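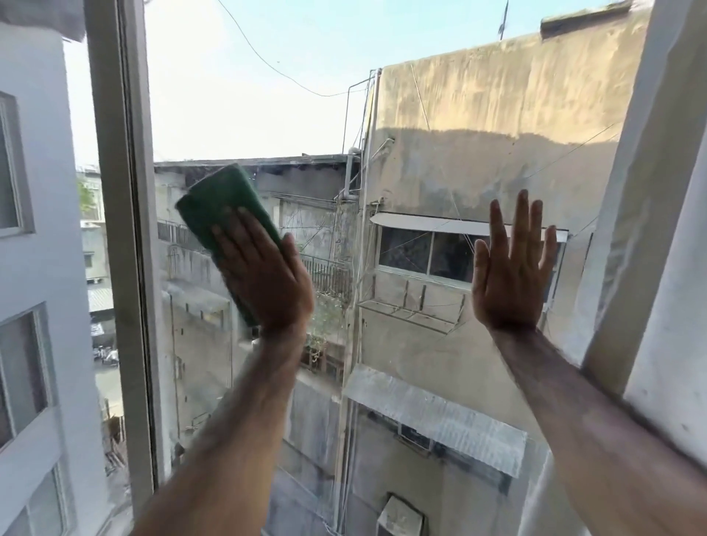 Do the demo rules need to be written down before we start recording, or can we sort them out as we go?

Written down first, even if it's half a page. You can change them later but put a version number on them and note which clips were done under which version. Otherwise you end up with two sorts of clip in one pile and no way of telling them apart.

**glassrig**
OK so that was the short version from the pinned post, copying it in because people keep asking. Longer problem now. We're doing hand wiping demos on glass, flat windows, one cloth, for the Wurner arms at the Wundholm site. We have 17 rules. Seventeen! Half contradict each other and the people doing the wiping have stopped reading them. Want to get down to one page by Wednesday. What would you keep?

**padfold**
Keep the cloth one. Folded, flat, whole pad on the glass. If it's bunched up in the fist the thing learns to drag a fist about. Everything else is taste.

**northlight_2**
Not taste. The free hand matters more than the cloth imo. We lost a whole batch over it - one lot of people had it on the pane, one lot on the frame, one lot behind their back or wherever. The policy came out dithering, arm would lift, hover, go back. You need ONE rule for the hand that isn't wiping.

**padfold**
Then the rule is keep it off the glass. It's a cleaning job, you're putting fingerprints on the thing you're cleaning.

**northlight_2**
Disagree. People steady themselves, esp at a window above ground. Tell them not to and they lean with their hips or go up on their toes and the whole head view swings about. Palm flat, fingers spread, leave it there till you've finished that side. Prints get wiped in the last pass.

**glassrig**
Ours says "free hand may rest on pane". May. That's the trouble isn't it

**northlight_2**
yes. Take "may" out of the whole sheet. "Does" or "does not".

**ledgeandsill**
Coming at this from the safety end. Whatever you decide about hands, rule one has to be window shut and latched before anybody starts. And inside face only. I've read a lot of these sheets and it's amazing how many go on about cloth angles and say nothing on that. If the pane opens, it's shut. If you can't reach the top corner from the floor, that corner doesn't get done. No chairs, no sills, no leaning out to get the other side.

**padfold**
nobody's leaning out for a wiping demo

**ledgeandsill**
They will if the streak is on the outside and the sheet says "until clean". Seen it happen. Put "marks on the outer face are left alone".

**glassrig**
That's a good one and we don't have it. Adding.

**tallyroom**
Can I raise labels. Your sheet prob has a tick box, clean / not clean. Please bin it. You can't tell from the footage. Streaks come and go depending what's behind the glass, you see them against a dark wall and lose them against the sky. We had 1486 clips marked by two people and they split on loads of them, and every argument was about the bottom half of the pane where the background was dark. Log what was done - which area, how many passes - and if you need a result then somebody checks the pane in person from a fixed spot and writes it down seperately.

**northlight_2**
Half agree. Keep a box for "stopped early". That one you do need.

**tallyroom**
Fine, yes. Stopped early is a fact. Clean is an opinion.

**glassrig**
Right, had a go over lunch. Draft below, v2. Shout at it.

1. Window shut and latched before recording starts. Inside face only. Feet on the floor the whole time.

2. Cloth folded to a pad, held flat under the fingers. Refold off the glass, never on it.

3. Wiping hand stays the same for the full clip. Left or right, doesn't matter, write down which.

4. Free hand rests on the pane, palm flat and fingers spread, off to the side of the patch being wiped. Moves only when the wiping side moves.
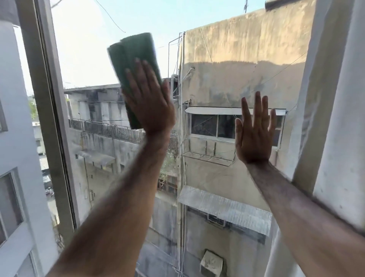

5. Look at the cloth. Don't look past it at whatever's going on outside.

6. Work top to bottom, overlap each pass. Last pass covers where the free hand was.

7. Marks on the outer face are left alone.

8. Log area, number of passes, stopped early y/n. No clean / not clean box.

9. Sheet version goes in the log. Every clip.

**padfold**
Still don't like 4 but at least it's definite. Question though - the arm at the other end, does it even have a second hand? If it's a single Wurner then the free hand is teaching it nothing and it's just something in the way of the view.

**glassrig**
Two arms at Wundholm. Single arm at the other place but that's a later job

**padfold**
ok then that should be on the sheet too. "For two arm sets." Somebody will reuse it for one arm and wonder why half the view is knuckles.

**northlight_2**
Fair point that. For one arm I'd go with you, hand down at the side. Two different sheets, not one sheet with an if in it.

**tallyroom**
3 is a bit loose. If you've got nearly all right handers and a handful of left you'll get a lopsided set. We set a floor of 50 clips for the less common hand before training anything. Pick your own number but pick one.

**glassrig**
Could do 100? No shortage of left handers here oddly

**tallyroom**
100 is lovely if you can get it.

**ledgeandsill**
Two things. (a) 5 worries me slightly, you don't want people so fixed on the cloth they miss where their elbow is going. Fine on a shut window I suppose. (b) What can be seen through the glass? If the view is other people's windows and balconies, or a street, then you need something about neighbours and faces and number plates. Flats near each other, you can see a fair bit. Dumitrescu make you fill in a form for it before they'll take footage, one side, which way the window faces and what's in view.

**padfold**
Blur it and move on

**ledgeandsill**
Blur it and you've changed the thing tallyroom was on about, you can't judge a streak on blurred glass. Blur faces and plates if there are any, leave walls alone. And write down that you did it.

**northlight_2**
Agree with ledge. Also don't hang a sheet outside or pull a blind to get a plain background, we tried, arm was useless on a normal window after. It needs the messy view - wires, awnings, other people's railings, sun coming round onto a wall. Vary the time of day as well if you can.

**glassrig**
We do mornings only atm because of light. Will try some after 3pm.

v2a then: "two arm sets" in the title, 100 of each hand, line 10 for what's in view. Line 5 changed to "Look at the cloth, stop if you lose your footing or your place". Zokau lets me lock the sheet to the batch so nobody can record against the old one, doing that tonight.

**padfold**
ten rules. you said one page

**glassrig**
It is one page. Small font

**tallyroom**
Did the old clips get a version number or are they just loose?

**glassrig**
Loose. Going to tag them all v1 and keep them out of the first training run, then see whether adding them helps or hurts. Will post back in January when it's done.

**northlight_2**
Please do, everyone says that and then doesn't

Related threads
- Cloth or squeegee for two arm sets?
- Zokau: locking a task sheet to a batch
- Who signs off a stopped clip
- Wurner wrist limits on tall panes
- Consent wording for views onto other buildings
- Left handed demos, do you mirror them or leave them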